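How Long Does a Paper Bag Keep Bread Fresh? My Kitchen Storage Project

By Lucero Cárdenas
Partner: Bradley Tapley
Class: Food Science Projects, Ms. Furnival

Why I picked this

My family goes through a lot of bread and we also throw a lot of it out, which drives my grandmother up the wall. She keeps hers in a paper bag with the top folded over. My dad puts everything in the fridge. My mom leaves it cut side down on the board and says that's how her mother did it. They have argued about this at pretty much every big dinner I can remember, so when Ms. Furnival said we could test anything as long as it didn't need the fume hood, I already knew what I was doing.

Bradley wanted to do popcorn. We did bread.

What we were trying to find out

The main question was which way of storing a plain white loaf keeps it good to eat the longest. Our side question was whether closing the bag tightly matters, or whether folding it over is enough. I guessed that a clipped plastic bag would win and the fridge would come second. Bradley guessed the fridge would win by a mile.

What we used

We bought loaves from the Clenanine bakery on the same morning so they would all be from one batch. The lady there, Lowri Bellis, was super nice about it and told us which rack had come out of the oven at the same time. We sliced everything at home with my dad's slicing guide so the pieces would be close to the same thickness. We ended up with 36 slices that weren't ends or squashed ones, and the rest got eaten during the project (mostly by Bradley).

We split the slices into four groups: paper bag folded over, paper bag clipped shut, plastic bag clipped shut, and plastic bag clipped shut in the fridge. We also had the cut-side-down method, but that only works with a big chunk of loaf, so it got its own half loaf and its own notes.
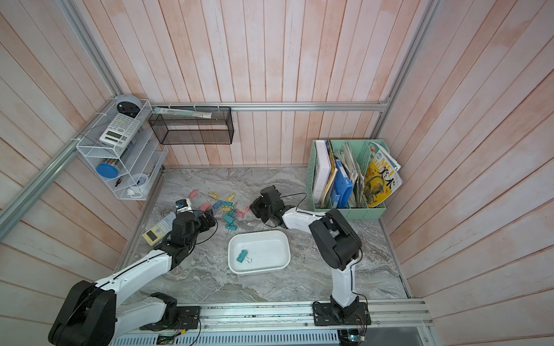

The other thing we had to sort out was how to measure "stale," and this took way longer than I thought it would. At first we just squeezed the slices and argued. Then Ms. Furnival suggested weighing, which tells you how much water has left the bread, and doing a bend test on top of that. For the bend test you hold a slice flat over the edge of a ruler and see how far it droops in ten seconds. Fresh bread droops a lot! Stale bread just sits there like a roof tile.

We took a reading every morning at 7:15 before school and another one after dinner. I did the mornings because Bradley does not do mornings.

What happened

The paper bag folded over lost water the fastest. By the second evening those slices were crunchy at the corners, and the bend test was basically over for them. Clipping the paper bag helped a little, but much less than I had hoped. I think the paper itself lets the water through, so it doesn't matter that much how well you close the top.

The plastic bag on the counter stayed soft the longest of all of them. The droop on day four was still more than half of what it was on day one. The problem was mold, which showed up on two slices on Monday morning, and after that we stopped the group and sealed it up.

The fridge group is the one I keep telling people about. The slices hardly lost any weight, so you would think they were fresh, but they were stiff after one night. I really thought we had messed up the scale. We did that group over again with new bread and got the same thing. Ms. Furnival gave us a chapter to read, and the reason is that the starch in bread firms up again as it sits, and it does that faster at fridge temperatures. So bread can go stale without drying out, and I had no idea those were two separate things.

My mom's cut-side-down half loaf did pretty well for the first 2 days. The crust stayed crisp, which none of the bags managed, and the inside was fine once you cut off the first thin slice. After that it went downhill fast.

Stuff that went wrong

Our kitchen scale only reads whole grams, and one slice doesn't lose many grams, so we had to weigh each group as a stack. I would borrow a better scale next time. My little brother also ate one of the clipped paper slices on day three, toasted, with jam. We crossed it out of the table and adjusted the starting weight for that stack.

I also wish we had written down the humidity. It rained for a good part of the project and I bet the paper bags would have done even worse in a dry week.

If I did it again

I'd add a freezer group, and I'd try a sourdough, because Lowri told us hers keeps longer and I want to see if that's true. Bradley wants to test whether toasting brings the fridge slices back. We tried it once with the leftovers and they tasted fine to me, but once isn't a test.

My grandmother has read this report and is still using the paper bag.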